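Setting a rim guard for two-arm pouring in Ploline

These steps assume Ploline 4 with the Grosiden driver loaded and both arms already calibrated to the same table frame. If they are not, run the Usar alignment routine first.

A pale bowl on a white table gives the depth camera very little to work with. Dark coffee beans are easy to segment – the rim is the hard part.

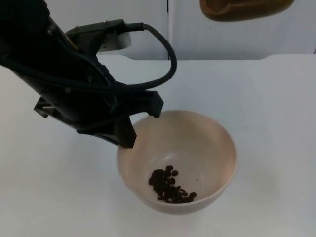
Filed under: Perception and planning

Open the scene file and set the bowl's class to "open container". Fit the rim as a circle, then set rim_guard to 15 mm. The planner now slows any finger that comes within that distance of the edge.

Next, assign roles. The left arm gets "hold" and the right arm gets "move". Leave the hold finger out of the collision check against the bowl, or every plan will fail with error 143. 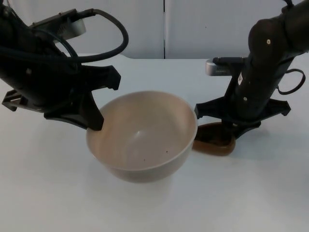
Set the retry count to 2 and save. Run the plan in preview before sending it to the arms, and check both wrist cable paths at the same time. If the preview shows a jump at the rim, refit the circle with the Bhat filter on – it can take up to 15 seconds.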